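# Washing and storing football kit

Notes on looking after replica shirts, training tops, shorts and socks, for anyone who washes for one player or for a whole side. Most of it applies to any polyester sportswear. Cotton shirts from before the polyester era need different handling and are covered at the end.

## Before the wash

Knock dried mud off outdoors with a stiff brush. Wet mud should be left to dry first, as brushing it wet pushes the fine particles into the knit. Turn shirts inside out so that the name, number and sponsor are protected from the drum. Close any zips on training tops. Unroll socks completely and take the tape off them; tape adhesive that has been through a warm wash is very hard to remove.

Grass stains should be treated separately. Work a little liquid detergent into the mark with a soft toothbrush, leave it for ten minutes and rinse with cold water. Repeat if needed. Do not use chlorine bleach on white shirts – it yellows polyester and weakens elastane in the collar and cuffs.

## The wash

| Item | Temperature | Spin |
|---|---|---|
| Shirts with heat-pressed numbers | 30°C | 800 rpm |
| Shorts, training tops | 30°C | 1000 rpm |
| Socks | 40°C | 1000 rpm |
| Goalkeeper gloves | by hand, lukewarm | none |

Fabric softener is best left out altogether. It coats the fibres, reduces the ability of the cloth to move sweat, and in time loosens the adhesive under the numbers. If a shirt smells after washing, soak it for an hour in cold water with half a cup of white vinegar, then wash again as normal. Never mix vinegar with bleach.

Load the drum to two thirds at most. In a 7 kg machine, 13 shirts of the Vinlow type make a reasonable load; the same number of long-sleeved winter shirts does not, and should be split.

## Drying

Take everything out as soon as the cycle ends. Dry shirts on a line or an airer, out of direct sun, still inside out. Peg at the hem. Tumble drying is the main cause of cracked numbers, and a radiator is nearly as bad.
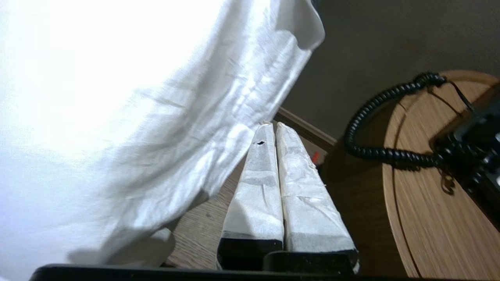 Pegging at the hem left marks on my Drava away shirt, writes Eastbank74, and I now hang it on a broad plastic hanger with the top button done up. Two seasons of that and the shoulders have kept their shape.

A hanger works well for shirts of normal weight. Heavy ones stretch at the shoulder while they are full of water, so lay them flat for the first hour and hang them afterwards.

## Ironing and lifting numbers

Polyester shirts rarely need an iron. Where one does, use the lowest setting, no steam, with the shirt inside out and a cotton cloth between the iron and the fabric. Keep clear of the printed areas.

A number that has begun to lift at a corner can usually be pressed back:

1. Wash and dry the shirt, then lay it face up on a hard, flat surface. A padded ironing board absorbs too much of the pressure.
2. Cover the number with baking parchment.
3. Press with a dry iron on a medium-low setting for 10 seconds. Do not slide it.
4. Let the shirt cool fully before peeling the parchment away.

Try a small corner first. Flock numbers, the velvety kind found on older Verbruggen shirts, flatten under an iron and should be stuck back with textile glue.

## Storage

Fold shirts with acid-free tissue between the printed area and the next layer, as prints can bond to one another in a warm loft. Breathable cotton bags are better than sealed plastic. Cedar blocks will discourage moths from wool scarves but do nothing for polyester. Check the box once a year; June is convenient, with the season over.

## Older cotton shirts

Hand wash in cool water with a mild soap, supporting the whole weight of the shirt when lifting it out. Roll it in a towel to remove water and dry it flat. Test dyed trim with a damp white cloth beforehand. The maroon on Detville shirts runs readily, and a colour catcher in the basin will only take up part of it.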